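Search this blog
Type and press enter

My year with the sourdough, and the letter from Gunnel

2021-04-15

When I moved to this country I thought I would miss the sea, or my sister, or the light in summer. I did miss them. But the thing I missed every single day was bread. The bread in the store near my apartment is soft and sweet, and when you press it with the thumb it stays pressed. For two years I ate it and complained. Then last spring I began to bake my own.

I am not a talented baker. I write this first so that you don't expect too much. My first loaf was a flat gray thing which I could not cut with my good knife. I ate one corner with soup and gave up on the rest. The second was the same but darker.

The mistake, I learned later, was in my starter. I kept it on the windowsill because I had read that it likes a warm place. My windowsill is warm at noon and very cold at night, and the starter was never at rest. It smelled like nail polish. I fed it every day with great care, always at the wrong time.

It was Gunnel Isaksson who helped me. She was my neighbor at home when I was a child, and she baked rye bread every second week for the whole stairway. I wrote her a letter, a real one on paper, because she does not like the computer. Her answer came in February and was four pages long. Three of those pages were about her hip and the new owners of the Fakis bakery, who have stopped making the round loaves with the hole. The last page was about my starter.

She wrote that I should take away most of it and keep only a spoon. I should feed this spoon with rye flour and water, put it in a kitchen cupboard with the door closed, and wait until it has grown and just begins to sink again. "You are feeding it when it is still eating," she wrote. I have read this sentence many times. It sounds like something she could also have said about my cat.

So I did it. On the fourth day the starter climbed up to the lid and I took this as a good sign. The bread I baked from it was the first one I would call bread. It was a little sour, a little too dense in the bottom, and the crust made noise when it cooled. I stood in the kitchen and listened to it with my coat on, because I was already late for the bus.

Since then I bake once a week. I use 326 grams of water, a number I found by accident when my hand slipped, and the dough was better than with the amount in the recipe. I have kept it like this. For flour I buy the coarse rye from Engebretsen, which comes in a paper sack that always leaks a little in the corner. I tried also a finer one from Kaltmont, and it gave a prettier loaf, but the taste was more shy. I don't know if you can say that about bread in English. I will say it.

The hardest part for me is still the shaping. A rye dough does not want to be a ball. It sticks to the fingers, to the table, to the sleeve, and once to the telephone when my sister called. Now I use wet hands and a wet scraper and I work fast, and if it looks ugly I let it be ugly. In the tin it becomes a loaf anyway.

I also wait longer before I cut. Gunnel says one full day, wrapped in a towel. I can manage until the next morning — this is my limit. When you cut rye bread too early the knife comes out with gum on it, and you think that you have failed, but the loaf only needed more hours.

Next month I want to try her version with caraway and orange peel. She did not give exact amounts, only "enough", so I will write to her again and ask how much is enough. I expect another four pages.

14 comments
Share this post 2
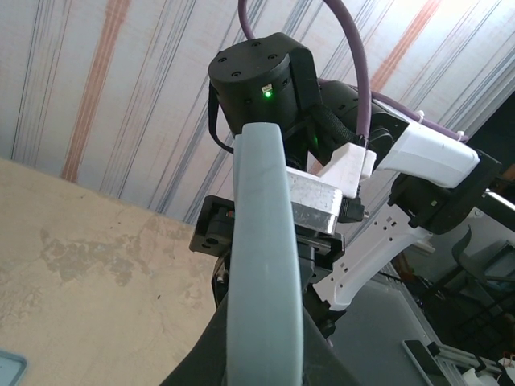

Can I keep the starter in the refrigerator if I bake only once a week?

Feed it first, let it stand at room temperature for an hour or two, and then put it in the cold. Take it out the evening before you bake and feed it again.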